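Booking comedy in small rooms
Speaker notes, regional presenters' day, Umthorpe
Wednesday, January 18, 2023

Slot is 30 minutes with questions. Last year's speaker went over and ate into lunch, and people still bring it up. Watch the clock.

Opening

Good morning. I book the comedy at the Jurero, which seats 142 if everyone in row F is on good terms. Before that I booked music, and before that I sold ads for a newspaper, so I have now worked in three businesses that people told me were dying. Comedy is the only one where the dying happens in front of customers.

(Pause. If no laugh, move straight on. Do not explain it.)

I'm going to talk about booking stand-up in a room you could heat with a toaster. Large theaters have their own problems, and those problems come with a marketing department. I want to cover the offer, the on-sale, the room itself and the night. I have left out streaming rights because I don't understand them, and the one agent who tried to explain them to me billed somebody for it.

The offer

Agents would like a guarantee. You would like a door split. Everyone knows this before the phone rings, and you still have to have the call.

What I do at the Jurero is a modest guarantee against a percentage, whichever is higher, and I put the whole thing in the first email. Capacity, ticket price, hotel, what we feed them, how long the set is. An agent who can say no in one minute will take your next email. An agent who had to write back four times to find out you only have one dressing room won't.

Put the travel in writing. We had a headliner on the Galanis tour last March whose contract said "local transport," and we discovered that his idea of local included an airport two states over. We paid. The hotel was very nice about the arrival time.

Ask who opens. If the headliner brings an opener, get that name in the contract too, with a length. Otherwise you'll get a cousin. 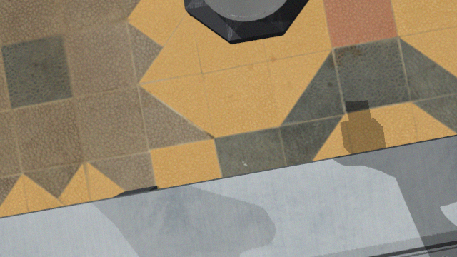 And get the set length as a minimum and a maximum. A comic who does 20 minutes when you sold an hour is a refund problem. A comic who does two hours when you sold one is a parking garage problem, and the garage has a worse temper than the audience.

The on-sale

Friday at 10 in the morning is when the big casinos go on sale, so that is when your customers already have their credit cards out for somebody else. We moved ours to Tuesday noon. I can't prove it helped. My inbox got quieter, and I've chosen to call that a result.

Do a presale for the people on your mailing list and make it short. Ours runs a day. We used to run it for a week, and by the fourth day we had told everyone it was exclusive so many times that it sounded like a mattress store.

Hold back 5 pairs. Don't tell anyone. The artist will want some, the local paper will want some, and a man who says he spoke to you at a barbecue will want some. If they're unclaimed on the afternoon of the show, sell them at the door.

(Ask for hands here: who has printed a poster with the wrong date? Wait. There's always one at the back.)

Posters: date, time, name, price, whether kids can come. The comedian's quote from a magazine can go if you're short of space. I've never met a ticket buyer who was on the fence until they read "fearless."

The room

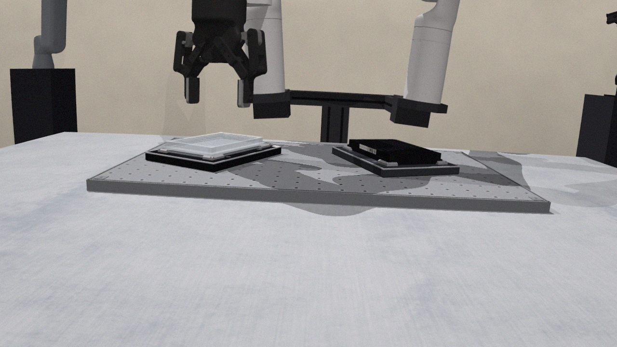

Comedy wants a low ceiling, people sitting close together, and the bar somewhere you can't hear it. Most of us have one of the three. At the Jurero we pull the front row up until it's almost rude, then fill from the front, and the ushers are told to be cheerful and immovable about it. The wall behind the comic should be dull. We had a mural, and for two seasons every act opened with the mural, so now we hang a cloth over it and the effect is a plain beige wall with no signs or decorations on it, like the one on the slide behind me. You should want your backdrop to be that boring. Anything more interesting than the comic will get the first five minutes of material, and the audience at the late show will hear about it all over again.

Sound: one good microphone with a cable, and a spare of the same. Wireless is fine until the taxi firm finds the frequency. Put a stool out, and water on the stool. They'll move the stool. Let them.

Lights: bright on the stage, dark on the house, and no color. I know the tech wants color. The tech can have color when the blues band comes back.

Phones: say it once from the stage, kindly, before the opener. Grostiritz Hall uses locked pouches and swears by them. We tried them for one show and spent the interval cutting a dentist's phone loose, so we're back to asking.

The night

Feed the act before doors. Pay the act before they leave the building, with the settlement sheet printed and the ticket count on it. If the count was bad, print it anyway. They were on the stage. They saw.

Have one person whose whole job is hecklers, and give that person nothing else to do. The first warning is quiet and comes from behind. The second is the door. Don't let the comic be your security, even if the comic is enjoying it, because the rest of the row paid for jokes and is now watching an argument about Kevin's shirt.

Questions I usually get

(If the room is silent, start with these.)

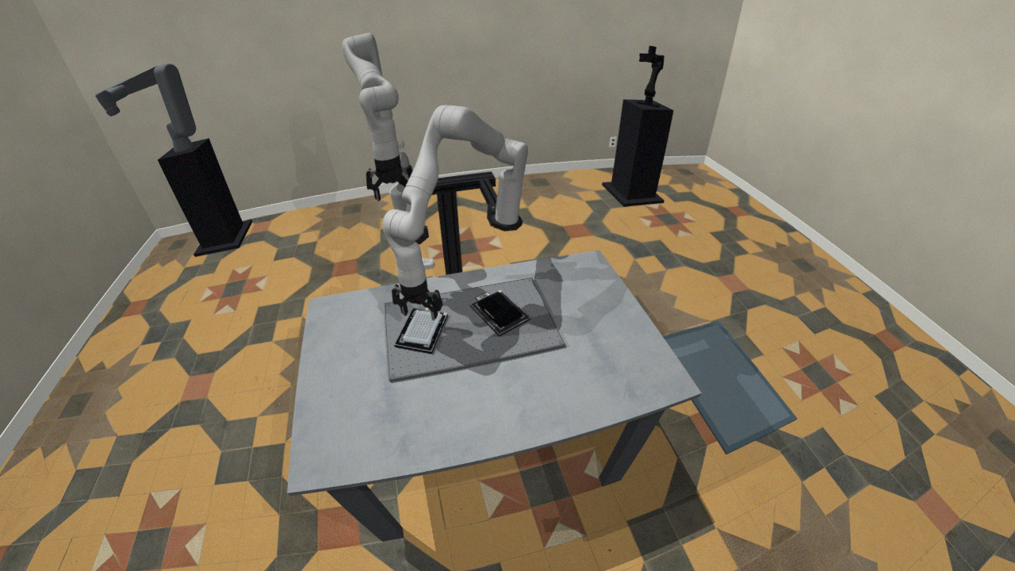 How far ahead should a small venue book a comedian?
Four to six months for a touring headliner, and less for someone who lives nearby. Agents route tours around the big dates first, so ask early which nights are still empty on the way between two of them. You'll be offered a Wednesday. Take the Wednesday.

What if it isn't selling two weeks out?
Call the agent before the agent calls you. Then cut the room in half with a curtain and sell what's left as an intimate evening. Don't slash the price in public, or the people who bought early will find you in the lobby.

Do you ever cancel?
Once, for a burst pipe. The comic asked whether he could do it in the parking lot.

(Thank the hosts. Settlement sheet handouts are by the coffee. Take the laptop cable back, it's ours.)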